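Zidden Opens Fitted Workroom and Goods-In Area at Etwood Site

ETWOOD, February – Zidden, a supplier of furniture and storage for shared workplaces, has completed the fit-out of a combined workroom and goods-in area on the ground floor of its Etwood building. The room covers 1499 square feet and replaces two smaller rooms that were separated by a corridor.

The layout places seated work, personal storage and incoming goods in a single open space. Glass double doors with black frames serve as the delivery entrance and supply much of the daylight. The floor is painted dark green throughout, with no change of level between the doors and the work tables, so that pallets can be moved in without a ramp.

Tables in the room have a gray marble-patterned top. Black chairs are used at all seating positions. The tables are not assigned. Small articles such as tissues, chargers and pitchers may remain on the tabletop during the day and are returned to the cabinets at closing.

"The previous rooms had adequate floor area but poor circulation," said Kornél Veres, head of workplace products at Zidden. "Cartons were stored wherever there was a gap. The new plan gives flattened cardboard a fixed position on a pallet, within reach of the doors and clear of the chairs." 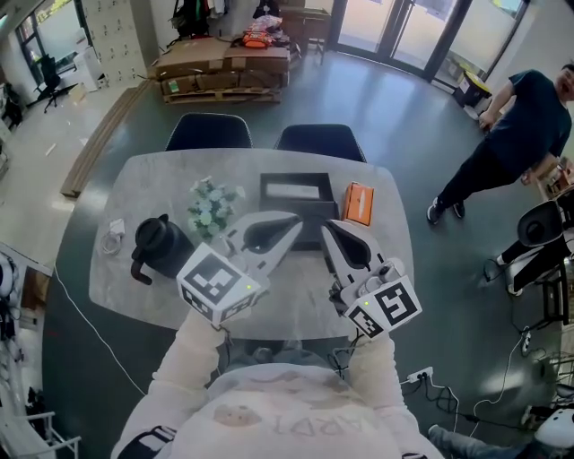 The Etwood workroom, with table seating in front and flattened cardboard on a pallet near the far end.

Personal storage is provided by a white locker cabinet along one wall. Each user is issued one compartment. Coats and work clothing are kept on a dark rack, next to a wooden cabinet retained from the earlier fit-out. A desk position with a black office chair and a white storage unit is located near the window.

Layout work was carried out by Bíró, a planning office that has worked with Zidden on 6 previous interiors. Bíró measured the existing rooms, prepared the furniture plan and specified the floor coating. Installation took 51 working days, including removal of the partition walls and curing time for the paint.

"Clear width between the table zone and the pallet zone was the controlling dimension," said Bohdan Nechyporuk, project planner at Bíró. "Once that was set, the positions of the lockers and the rack followed from it. The window desk was moved twice on the drawings."

Zidden will use the same plan as the basis for Prumby, a furniture package for small workrooms that receive their own deliveries. The package includes tables, chairs, lockers and a clothing rack. Flooring and doors are outside its scope. Prumby is intended for rooms of 769 square feet and up, and a planning sheet with minimum clearances will be supplied with each order.

Orders for Prumby will be accepted through Zidden's sales office. Visits to the Etwood workroom are by appointment.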